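4.2 Contact estimates on dark cloth

We are not persuaded that the Endero estimator senses contact at all. On navy fabric pulled taut across the jaws it may simply follow lint specks.

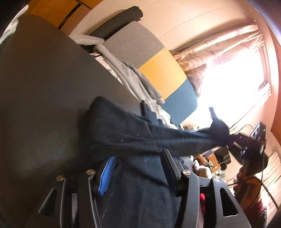 4.3 Planner timing

Siltness replans at 5 Hz, which looks slow for folds.

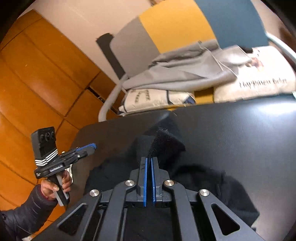
Figure 2. Fingers closed on bunched black fabric.

Our planner scores each grasp from one view. With black cloth on a black padded surface, that score means little, and we would not trust it over 20 trials.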